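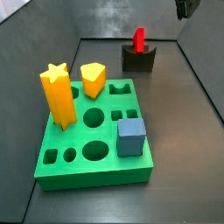
Westlow Early Years Centre: Play Equipment and Resources Department

Play equipment inspection: foam shape-sorter board, Room 4
Frequency: termly. Last completed: September

1. Board, top surface
Result: Pass
Comment: Green foam, flat and matt. No tears or bite marks found. Edges of the circular and large oval recesses checked by hand and firm.

2. Board, front and sides
Result: Monitor
Comment: A faint seam runs across the lower part of the front. It did not open under thumb pressure. Staff are to report any lifting and must not apply glue.

3. Recesses
Result: Pass after cleaning
Comment: Crumbs removed from the two small square recesses with a dry brush. The arch-shaped recess was clear.

4. Loose shapes
Result: Pass
Comment: Yellow star, shorter yellow pentagonal shape and blue cube examined. No sharp corners. The star is tall and can be knocked over when stood upright; it should be laid flat in storage.

5. Black holder with red upright piece
Result: Pass
Comment: Stable on a level floor. To be kept behind the board during play so that the front remains clear.

6. Small parts
Result: Action required
Comment: The shape for the small oval recess is to be tested in the Nygård gauge before the set is used by children under 3. Until then the set stays with the older group.

7. Labelling and records
Result: Action required
Comment: Asset number 775 is worn and must be reprinted. The supplier's care sheet (Clornport) is missing from the folder. A replacement has been requested through the Ekosia stores office.

Outstanding actions: 2
Items 6 and 7 are to be closed before the next termly inspection. Completed forms are kept in the resources office.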